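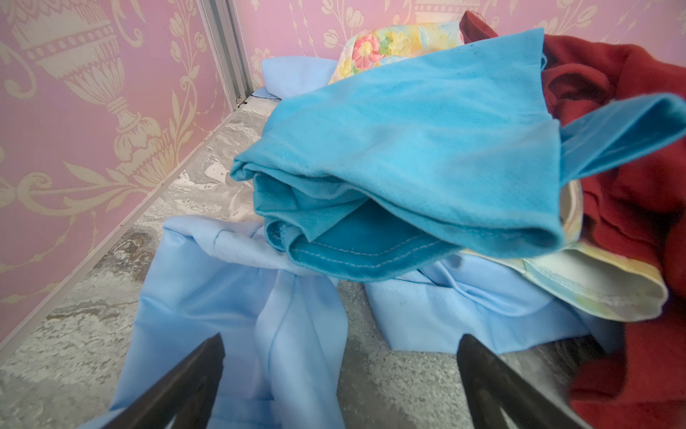
Wrist camera, laundry pile task, Vindordale bay. Turquoise cloth on top, light blue garment under it.

Ticket: wrist stream drops out during garment picking
Opened by: Hyun-seo Ahn
Opened: Tue 21 April
Project: Torby
Status: closed, watch for repeats

Problem
Recording stops saving wrist images partway through an episode. Arm and gripper readings carry on as normal, so the episode looks complete in the list until you play it back. Target for this task is 1000 episodes. We have 865 saved and 29 of those have the fault.

Log
Restarted the recorder. Same fault on the second episode.

Swapped the wrist cable for the spare. No change. Put the old one back.

Ran Tester on the camera alone with the arm parked. No drops. Ran it again with the arm moving – drops every time the wrist turned past its usual range. So it is movement, and the cable itself is fine.

Checked the clip that holds the cable at the elbow. It was set too tight and pulled on the plug when the wrist rolled. Moved it back and left more slack.

Recorded 12 episodes on the mixed pile, including picks from the side nearest the dark red garment, where the wrist has to roll most. All 12 have full wrist video.

Faulty episodes
Marked as bad, not deleted. Please don't use them for training, even the ones where the gap is short. They need recording again with the same wall panels and a fresh pile each time.

Still to do
Swanepoel to add a check that refuses to save an episode when the image count is short. Clip position to be added to the setup sheet.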